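How to fold and bag T-shirts for posting or storage
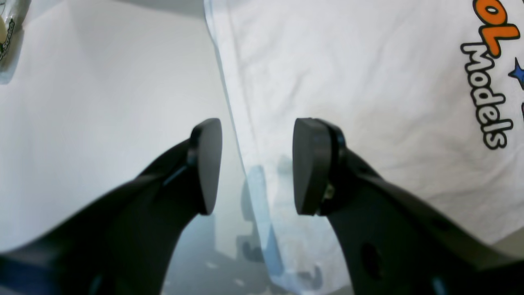

A T-shirt that goes into a clear bag folded properly will come out ready to wear. One that has been stuffed in will need ironing, and if you sell shirts online the buyer will notice. The method on this page works for plain and printed cotton tops, adult sizes, short sleeves. Long sleeves are covered near the end.

We use it for club shirts, market stock and our own winter storage. It takes a few goes to get neat, and after that you can do it while listening to the radio.

What you need

A flat table, wiped down and fully dry
Clear bags, ideally with a peel-and-seal flap
A piece of stiff card to fold around
A lint roller
An iron or a hand steamer, for shirts that have been stored
Labels or a marker pen for the size

Choosing the bags

Measure the folded shirt before you buy bags. Most adult shirts fold down to something close to a sheet of A4, so a bag a little larger than that on both sides is the usual choice. If the bag is too big the shirt slides about and the fold opens up. If it is too small you will crease the corners getting it in.

Thin film is cheap and perfectly all right for shirts that are going straight into a mailing bag. For anything that will be handled on a stall, go one grade thicker. We have used Pindura bags for the stall and Cudik ones for posting. The Cudik flap sticks harder and is difficult to reopen without tearing, so don't use it where people will want to take the shirt out and look at it.

Bags are much cheaper in bulk. Our last box held 2000, which was too many for us and we are still working through it. Start with a small pack and check the fit.

Look for bags with the suffocation warning already printed, or buy stickers. Many online marketplaces insist on it.

Making the folding card

Cut a rectangle of stiff card 22 cm wide and 30 cm long. Round off the corners with scissors so they don't catch on the fabric. The side of a delivery box will do, provided it has no print that could rub off. Cover it in parcel tape if you have a lot of shirts to get through, as bare card goes soft at the edges after a while. For children's sizes, cut a second card at 18 cm by 24 cm.

Preparing the shirt

Make sure the shirt is completely dry. Damp cotton sealed in plastic will smell within days and may get mildew. If it has come off the line on a cold day, leave it indoors overnight.

Go over both sides with the lint roller. Dark shirts show everything and white ones show hair.

Check the print. If it is freshly done, leave it to cure for as long as the printer or the ink maker says. A print that still feels tacky must not be folded on itself or pressed against plastic. Put a sheet of tissue paper over it if you have any doubt.

Press out deep creases. Turn a printed shirt inside out to iron it, then let it cool before you turn it back. Light wrinkles can be smoothed by hand.

Folding

1. Lay the shirt face down with the neck pointing away from you. Pull the hem gently to straighten it and smooth from the middle outwards.

2. Put the card on the back of the shirt, centred, with its top edge just below the collar seam.

3. Fold the right side over the card. The crease should run straight down from the shoulder to the hem. Fold the sleeve back on itself so that it lies inside the folded section.

4. Do the same with the left side. You should now have a long strip the width of the card.

5. Bring the hem up about a third of the way and smooth it down, then fold again so that the bottom edge meets the collar.

6. Slide the card out from the top. Hold the shoulders down with your other hand while you do this.

7. Turn the shirt over. The collar should be in the middle and the front of the shirt facing up.

If the front print ends up half hidden, adjust step 5. A larger first fold moves the lower crease up, a smaller one moves it down. For a small logo on the chest this rarely matters, but with a big design try to avoid putting a crease through the lettering.

Getting it into the bag

This is the part people find awkward, mainly on account of static. Thin film clings to itself and to your sleeves, and the two sides can be hard to separate. Rub the open end between finger and thumb, or blow into it. A slightly damp cloth kept beside you for your fingertips helps, but dry them before you touch the shirt.

Lay the bag flat with the opening towards you. Lift the upper layer with one hand and slide the shirt in with the other, folded end first, so that the collar is nearest the flap. Keep the shirt flat on the table the whole time. Lifting it is what makes the fold come undone.

Once it is in, push it gently to the far end. Tap the edge of the bag on the table to square it up, then press from the bottom towards the opening to let the air out. Peel the strip, fold the flap over and run your thumb along it. Try to get this right first time, as the glue picks up fibres and won't hold as well again.

Labelling

Write the size on a sticker and put it on the outside, bottom right corner, always in the same place. If you have several designs, add a short code. We keep the codes in a notebook with the date of the batch. The one on the current page reads April 25, 2021.

Storing the bags

Stand them upright in a box, like files, with the labels on show. A stack of more than a dozen lying flat will slide over, and the bottom ones get pressed too hard. The Plelent box we use is 66 cm long and holds a season's worth of club shirts with room for a hand at one end.

Keep the box out of direct sun. White cotton can yellow in plastic over long periods, so for anything you plan to keep for years use a cotton bag or acid-free tissue.

Long sleeves and hoodies

Fold long sleeves straight down the back after steps 3 and 4, parallel with the side crease. The parcel will be thicker, so go up one bag size. Hoodies need the hood folded flat over the back first, and a bag at least 40 cm wide.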